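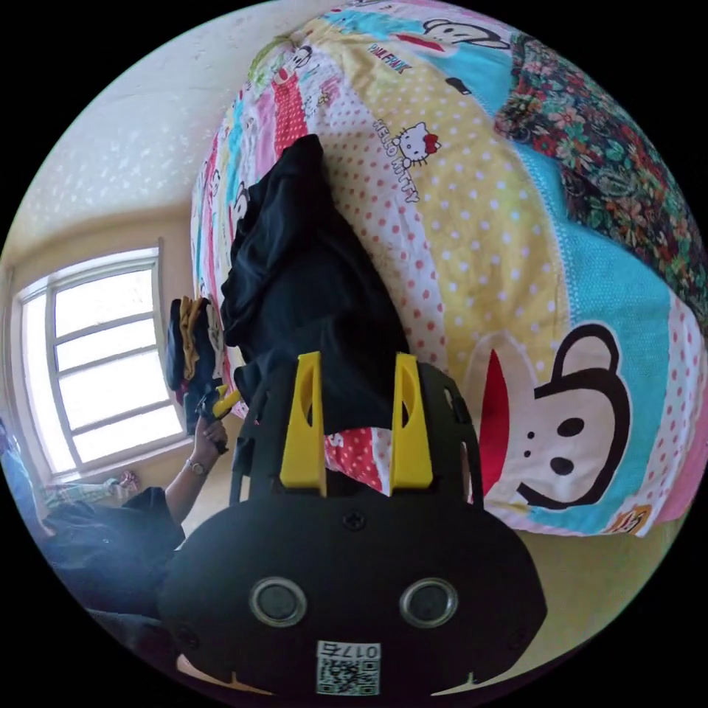
Dark clothes on a patterned bed

Sort black clothes on top of the made bed before you fold anything. On a bright cover, patchwork or cartoon print, you can see at a glance what is a sleeve and what is a leg, and stray lint shows up too. Black on a navy blanket is hopeless after dusk.

Pick each piece up by one end and let it hang for a moment. Smooth the creases downwards with your free hand, then lay it flat and

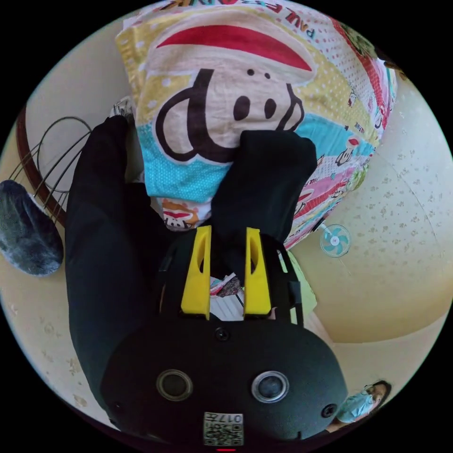
fold the long sides in first. Leggings and thin trousers go in half lengthways, then in thirds. Long sleeves lie straight down the back, not crossed.

Do it near a window if you can. Daylight shows the difference between black and faded black - keep the faded ones for gardening.

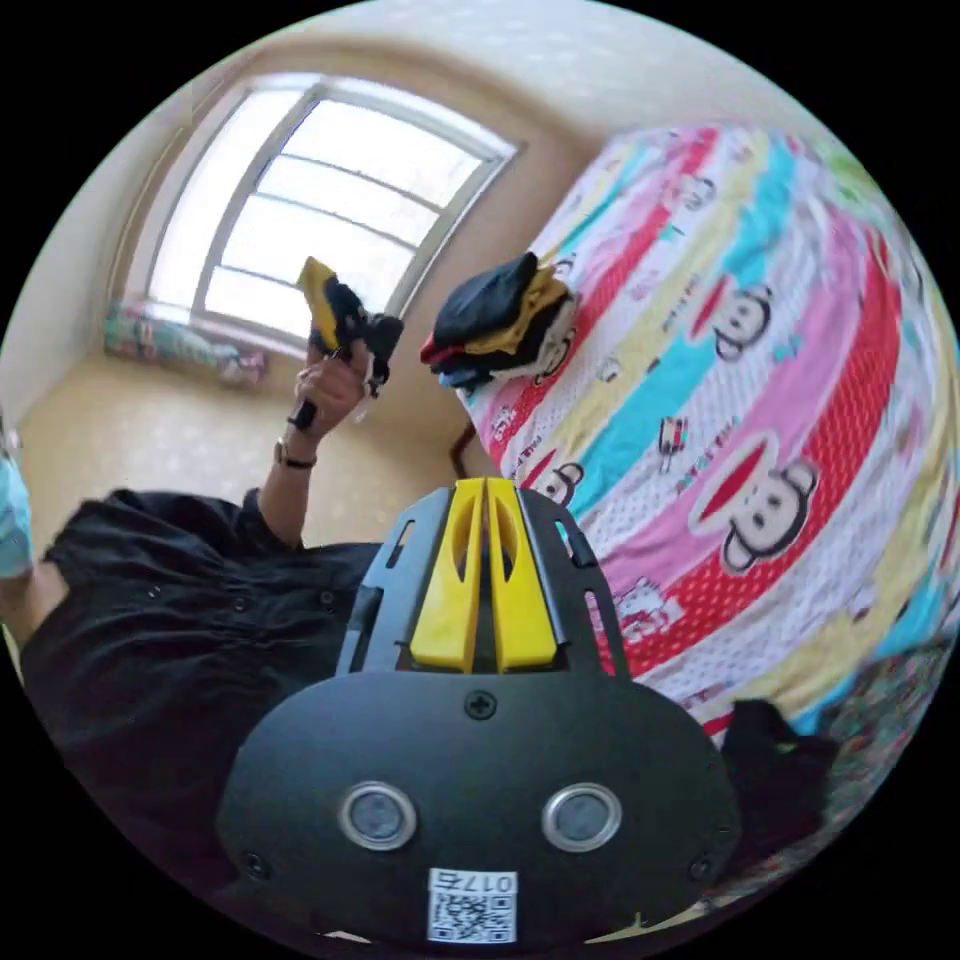
Daylight from the window, bedroom.

Bed covers with a busy print hide small items, so put socks in a bowl first. Wash printed covers inside out at a low temperature and dry them out of direct sun, or the reds go before anything else. Black cotton wants the same treatment, in a separate load. 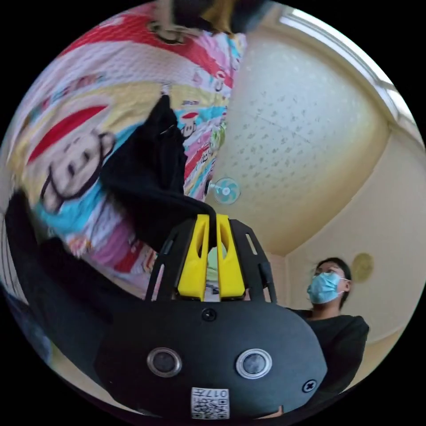
Kivura: I do mine the night before and hang the long things over a chair, never on the bed. Cat hair. A damp rubber glove takes most of it off, 2 wipes and done.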